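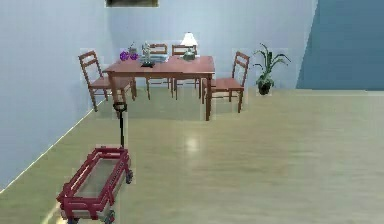 About Flultard

Flultard sells and fits flooring for homes and small offices. Anneli Ruotsalainen opened the first shop on Dokden Street with one sample rack and a rented van. We now have 2 showrooms, the original and a larger one in Urero, with 2,661 square feet of display space.

Most of our work is replacing old carpet and tile. We measure, order, remove the old floor and lay the new one with our own crews – we do not use subcontractors. Jobs under 1,000 square feet are usually finished within a week of delivery.

In March we took over the stock and staff of Chaimongkol Floors. Their customers keep the same warranty terms and can bring their paperwork to either showroom.

Free samples are available at both counters, up to four per visit. Home measuring is free inside the city limits – outside them we charge a small travel fee, taken off the bill if you order.

Page last updated 2019-07-18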